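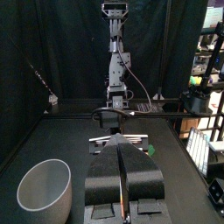

Pale round bowl with the thin white rim, small white rack a little farther in.

Datasets > Household > Levell

Last updated: July 30, 2019

Levell – names for small things on a table

Hi, and thanks for opening the README before the file (I never do). Levell is a plain word list of the stuff that ends up on a table and has to go somewhere else: cups, bowls, trays, little racks, bits of cloth, small bright things with no obvious name. Each thing has an entry, each entry has one or more names, and a lot of them have a note on where the thing goes when you tidy up. That's the whole dataset! It fits in a text file and you can read it with your coffee.

I started it in April after a long and pretty silly argument with Christos Sotiropoulos over whether a certain container was a cup or a tumbler. He was writing tidying instructions, I was checking them, and we kept sending each other to the wrong object. So I opened a file, typed "cup" and next to it typed "tumbler (Christos)", and it grew from there.

What's in it

There are 42 entries and 66 names. Most entries have a single name because there's not much to fight over (a bowl is a bowl). The rest have two or more, and those are the fun ones. The columns are:

entry – a short id, like bowl-pale or tray-flat. Please don't read too much into the second half of the id, it's there so I can find things.

names – everything people called it, separated by semicolons. First one is the one I use in the instructions.

look – color, shape, surface, in everyday words. No paint-store colors if I can help it.

goes – where it goes when the table gets cleared. Sometimes blank.

fuss – free text. Grumbling, mostly mine.

The file is UTF-8 with Unix line endings. If you open it in a spreadsheet, tell the spreadsheet to leave the semicolons alone or you'll get a mess running off to the right.

A few entries, so you know the tone

bowl-pale
names: bowl; big bowl; mixing bowl
look: large, round, pale, thin white rim
goes: left side, near corner
fuss: I call it beige. I have also called it gray, in the same afternoon. "Pale" is staying.

rack-small
names: rack; holder; little rack
look: white, silver metal rods laid across the top
goes: beside the sink
fuss: "Holder" is useless on its own. Holder of what? I kept it in the names column because people do say it.

cup-tall
names: cup; tumbler; stone cup
look: gray, speckled, matte, wider at the rim than the base
goes: upright, shelf
fuss: see argument above. "Stone cup" describes the look and makes no claim at all about what it's made of.

tray-flat
names: tray; pink tray
look: shallow, rectangular, raised rim, pale salmon-pink
goes: flat on the table, last to be moved
fuss: Fine, salmon is a paint-store color. I tried "orangey pink" and it read worse. 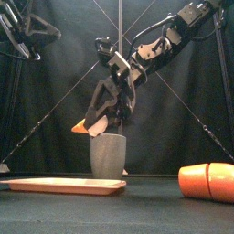 Speckled gray cup and the pink tray.

Soft things, a special headache

Hard things keep their shape, so you can write "round" once and move on. Soft things don't! You fold a cloth in half and it's a triangle, you drop it and it's a lump, you stuff one end in a cup and now the description is mostly about the end that's sticking out. In the first version I wrote the look column from whatever shape the thing had when I happened to glance at it, and when I came back a week later I couldn't match half of the soft entries to anything.

The rule now is that a soft thing gets its colors and its size first, and any shape word goes in the fuss column. If it has two colors, list both, and say which is the bigger area. "Orange and pale peach, peach part larger" will still work after somebody has scrunched it up. "Orange triangle" won't, unless the triangle is sewn that way, and with some of these I'm still not sure.

I also stopped writing "cloth" for every floppy thing. If I haven't felt it with my own fingers it goes in as "soft piece", and yes, that looks clumsy on the page. The same goes for "toy". A bright flat little thing could be a toy, a felt cutout, a hair clip, part of a puzzle... I'd take a dull name over a wrong one.

Small and bright

This is the other troublesome group. They're small, they're often green or yellow or both, and they love to hide behind bigger things. For those I write the color you'd spot first and then wait until I've had the thing in my hand before adding more. Some of these entries have been sitting there as "small, bright green" for ages and that's okay. A short entry isn't a broken entry, so please don't send me a patch that fills the blanks with guesses (it has happened, more than once).

If a thing has two colored parts, use "green top, yellow part" and that kind of wording. Don't jump to fruit. Everybody jumps to fruit.

Words for where things go

The goes column is the least tidy part of the tidying dataset, sorry. I've used "left side", "back", "near corner" and so on from the point of view of someone standing on the near side of the table. If you stand on the far side, flip it. I thought about marking the sides with letters and gave up, since the whole idea was to have words a person would say out loud to another person while clearing up.

"In" and "on" get their own bit of attention. A cup stands on a tray, but a spoon is in a cup even when most of the spoon is outside it. A bowl with a cloth hanging over the rim is neither, and I write "over". "By" means close enough that you'd have to move one to wipe under the other. That last definition came from Christos, who wipes tables a lot more carefully than I do – it's a good one and I've used it ever since.

"Behind" I've banned from the goes column completely. Behind depends on who's looking, and an instruction that says to put the rack behind the bowl will get you a rack in a different place from every person you ask. Use "far side of" and everyone can work it out.

Order of clearing

There's a second, smaller file called order.txt with 30 lines in it, each line being one way to clear the table from start to finish, written in entry ids. I like small things first, then anything that stands upright, then bowls, then trays. A tray left till the end gives you somewhere to park the odds and ends. Plenty of the lines disagree with me and they're just as valid.

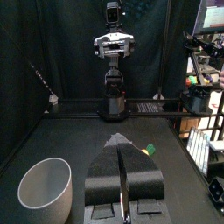 Gopinath Bangera: I do bowls first, every time. A big bowl takes up a whole corner, and once it's gone you can see what was hiding next to it. Then I go back for the little stuff. Could you put the bowl-first lines together at the top of order.txt? Right now they're scattered and I keep missing them.

Done, Gopinath, they're at the top as of this version. I still say small things first, but I've moved my own lines down to make room, so there's that. I also added a blank line between the groups. If you read the file with a script, skip blank lines.

Known problems

Three entries share the first name "tray" and you need the look column to tell them apart. I keep meaning to rename two of them.

"Gray" is spelled "grey" in some of the older rows. Search for both.

The entries called Fedik and Citow are shelf labels that I typed into the wrong column and then got attached to. Ignore them if you're only after objects.

Plurals are all over the place. A rack with rods is one entry, the rods don't get their own.

Using it

Take it, change it, translate it, argue with it. If you add names, add them at the end of the names column so that the first name stays put, and put your own name in brackets if you want the blame. New things are welcome as long as they're small enough to pick up off a table. Please write the look column with the thing near you and not from memory, even if it's your own favorite mug.

If you're coming over from the Teshome list, the ids don't match and there's no conversion table. I started one and got as far as the spoons.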